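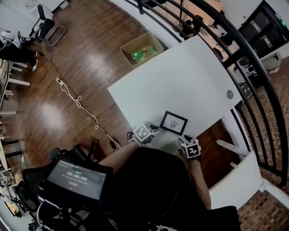 **Nusville Short Film Festival | Projection and Sound Department**

# Stop riding the fader during shorts blocks

Kheri Laizer
Thursday, August 7, 2025

A feature gets one volume setting. The projectionist runs the first reel of sound during the tech check, picks a level, and leaves it. A shorts block gets nine or ten films mixed in as many rooms, several of them on headphones, and at most festivals of our size someone sits in the booth and turns the fader up and down between titles. Often they also turn it during titles. I think this should end, and that the work should move to the weeks before the festival.

The practice is easy to defend in the moment. A quiet drama follows a loud music piece, the dialogue drops, people in row three look over their shoulders, and the operator adds a few decibels. Then the drama has its one loud event, a slammed door or a dropped tray, and it plays much hotter than the mixer wanted. The operator pulls the level back, and the next line of dialogue is lost. I have done this myself at the Balogh, in a house with 350 seats, and the filmmaker was in one of them.

Horror suffers the most. A horror short is built on the distance between its quiet parts and its loud parts, and it has very little time to teach the audience where quiet is. If the operator lifts a near-silent hallway because it seems too low, the scare that follows has been shortened from below. Pull down the scare as well and there is nothing left of the design. Magdolna Hegedűs mixed a seven-minute film for our February program in which the first minute is almost all room tone. It was raised in the booth at the first screening and left alone at the second. I sat through both. The second was the film she had delivered.

## What I would do instead

Every film in a block should be measured on arrival, as a whole program and again on dialogue only. The dialogue figure is the one that matters for matching. Whole-program loudness punishes films with long silences, and a normalizer that works from that number will push them up until the talking is too loud. One fixed gain offset is then applied to each film, set from the dialogue figure, checked by ear in the actual room, and written into the playlist as a cue. During the show the fader stays where it is.

Films with no dialogue need a person. There is no good automatic answer for an abstract animation with a drone under it. Vilmos Orbán, who programs our experimental block, asks each of those filmmakers for a reference moment – a single timecode and a sentence saying how loud it should feel. The sentence turns out to be more useful than the timecode.

No compression, no limiting, and no equalization should be applied by the festival. A static offset moves the whole film up or down and keeps its shape. Anything else is remixing, and we have no permission to do that. If a file clips once the offset is added, lower the rest of the block and bring the room gain up to match.

## The objections

The first one is labor. Measuring a film takes as long as the computer needs to read the file. Checking it in the room takes two or three minutes a title. For our program last year that came to 87 films, which is a long day and a half for one person with access to the house. We already spend more than that on replacing posters.

The second came from Chrysanthi Triantafyllou, who has run booths for far longer than I have. Her position is that a full house absorbs sound, an empty one does not, and a level set on a quiet morning will be wrong at night. She is right about the physics. The remedy is to trim the room once, on the first film, and let every later film inherit the change. One correction applied equally to all keeps the relations between them. Corrections made title by title are guesses, and they pile up.

The third is cost. Drollura, the playback software we use, stores a gain value per cue in its standard version. The loudness meter was an extra purchase. I have heard it called a luxury for a festival that charges what we charge for entry, and I disagree. People pay us a fee to show their work, and the sound is half of what they sent.

There is one case in which I would still touch the fader, and that is a technical fault: a missing center channel, a surround track routed to the fronts, a file that is plainly the wrong version. In that case I would rather stop the show, fix the cue, and start the film again. Audiences forgive a restart quite easily.

Azra Popescu has asked for the offsets to be printed on the block sheets this year so that filmmakers can see them before their screening and argue. I support that. Some will want another decibel, and if the rest of the block can carry it, they should get it – in writing, before the doors open.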